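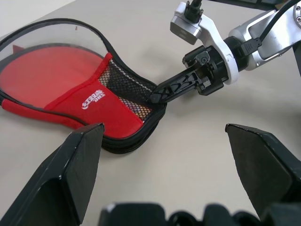 Starting at 39: Junpei Imai on learning table tennis late

Junpei Imai was the worst player in the room for most of his first winter at the Clellach club, and he talks about it with a huge grin. "I lost to everybody. I lost to a kid who had to stand on his toes to serve," he says. "And I went home so happy! I couldn't sleep, I was still playing the points in my head."

He was 39 when he walked in. He had played in a friend's basement as a teenager, the way a lot of people do, and assumed that would count for something. The first person he hit with was Yakubu Ekwueme, who has coached at the club for years and who still teases him about that evening.

"He held the paddle like a frying pan," Yakubu says. "Strong arm, though. The ball went to some very interesting places."

We met in the little kitchen behind the playing hall, where you can hear the balls going through the wall the whole time you talk. Junpei kept turning his head toward the sound.

What hooked him was spin. In the basement years he had only ever hit the ball flat, and he had no idea what a serve could do in the hands of someone who had worked on it. "Yakubu served me one that looked like nothing. Slow, short, easy. I touched it and it went straight into the net. So he did it again, and I lifted more, and it went into the net again. I thought, okay, I need to know what this is."

It took him most of a year to read that serve with any confidence. He practiced his own at home on the dining table, with a row of cookbooks for a net, until his family asked for the table back. These days he comes in before league nights and serves a bucket of balls at an empty end, then picks them all up and does it again.

I asked whether there was a point where things clicked. He thought for a while and said it was his feet. "I was always reaching. Yakubu made me play a whole session where I wasn't allowed to stretch for anything. If I couldn't get there with small steps, I had to let it go. I let so many go! But after a few weeks I was getting there."

Yakubu remembers it a little differently. "He complained the entire session. Then he asked if we could do it again next time."

Junpei's first league match was away at Didard, in doubles with Oskari Ahonen, a tall left-hander who says very little at the table. They lost the first game badly and were down 4-9 in the second. "Oskari leaned over and told me to serve short to the backhand and stop thinking," Junpei says. "So I did. We won that game. We lost the match, but that game is still one of my favorite things I've ever done."

He has since moved up 2 divisions, and he and Oskari are now a regular pair. He has started helping with the beginners too, mostly adults, and this is the part he gets most worked up about.

"People come in and apologize before they've hit a ball. They say, I'm too old, I'm not sporty, I'll waste your time. Please come and waste my time! You can have a real rally on your first night. Maybe it's six shots, but you'll be laughing by the end of it."

His advice for anyone starting out is to play with as many different people as possible - blockers, choppers, the ones who hit everything hard - and to ask for a return serve lesson early. He wishes he had done that himself instead of guessing for months.

By then there was a doubles table short of a fourth, and Oskari had put his head around the door twice. Junpei was already tying his shoes. "Do you play?" he asked me. I said I hadn't since school. He went off to find me a paddle.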